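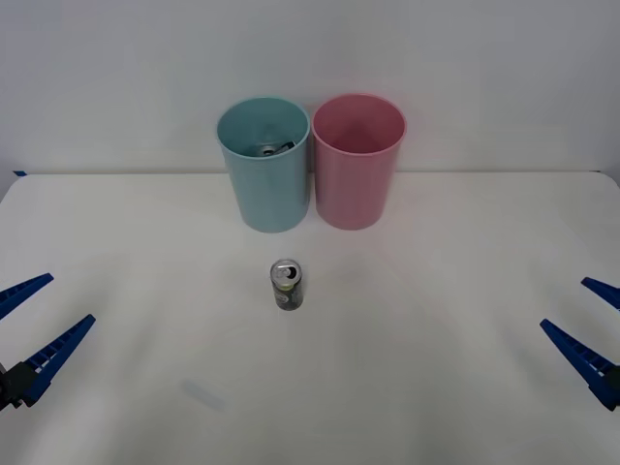

Danica Vidmar
Customer Support Lead, Stusarix

Section 3: Setting up review alerts and replies

By now you should have Stusarix installed and your business profile connected. If you skipped Section 2, go back and do it. We can tell, because your dashboard will be asking you what your business is called.

This section covers alerts for new reviews, who in your team gets them, and how to build reply templates that don't sound like a parking fine.

Before you start

You will need:
- an Owner or Manager login (Staff logins can read reviews but can't reply to them)
- the email address of everyone who should receive alerts
- ten quiet minutes, or the nearest thing your shop can offer

3.1 Turn on alerts

1. Open Settings and choose Alerts.
2. Switch on New Review. The switch goes green. If it goes green and then grey again, your login is a Staff login.
3. Under Send When, choose a star rating. "3 and below" is the default. Choose "All" if you would like to hear good news as well.
4. Under How Often, choose Straight Away, Hourly or Daily.
5. Press Save. Leaving the page without pressing Save throws your changes out, and there is no warning. We have asked for a warning.

Note: Straight Away means straight away, including at ten to four in the morning. Set Quiet Hours on the same page if you share a bedroom with anyone.

3.2 Choose who gets them

1. From Alerts, open the People tab.
2. Press Add and type an email address.
3. Pick a role for that person: Reply, Approve or Watch.
4. Repeat for each person, then press Save.

Reply lets someone write an answer. Approve lets them publish it. Watch lets them look on in horror.

Small firms often give one person both Reply and Approve, and it works perfectly well until that person takes a bad review to heart. If there are two of you, split the jobs. Huw Powell at Humphreys, a kitchen fitter in Lendton, writes all his own replies and his office manager approves them. She tells us she has sent back one draft that consisted entirely of the word "No".

Caution: Anyone with Approve can publish under your business name. Remove people on the day they leave, particularly if they left loudly.

3.3 Build a reply template

1. Go to Replies and choose New Template.
2. Give it a name you will recognise later. "Late delivery" is good. "Template 2 final NEW" is what most of you call them.
3. Type your text in the box. The limit is 300 characters, spaces included.
4. To drop in the reviewer's name, press Insert and choose First Name.
5. Press Preview and read the result aloud.
6. Press Save Template.

A decent template says thank you, names the problem and gives a way to get in touch. Leave a gap for a sentence of your own. Customers read one another's reviews, and five identical apologies in a column do look a bit like a hostage note.

Note: First Name copies whatever the reviewer has typed in the name field. If they signed up as "Furious of Lendton", your reply will begin "Dear Furious". Check before you publish.

3.4 Set a cooling-off delay

The delay holds a reply back after you press Send, so that you can change your mind.

1. Open Replies, then Timing.
2. Switch on Delay and choose a length, from 2 minutes to a full day.
3. Press Save.

While a reply is held you can edit or delete it from the Waiting tab. Once it has gone out you can still edit it, but some review sites will mark it as edited, and people do wonder what it said before.

Caution: The delay does not apply to replies sent from the phone app. A fix is on the list. Until it arrives, don't answer reviews from the pub.

3.5 If alerts don't arrive

Look in your junk folder first. Then check that Quiet Hours aren't set to run all day (setting the start and end to the same time does this). If you moved over from Priner, your old forwarding rule may be swallowing our emails, so switch it off in your mail settings.

Still nothing? Press Send Test at the bottom of the Alerts page. If the test shows error 2860, the email address has a typing mistake in it. Correct it under People and send the test again.

For anything else, use the Help button and quote the section number. Section 4 deals with monthly reports.

Section last revised 9/20/25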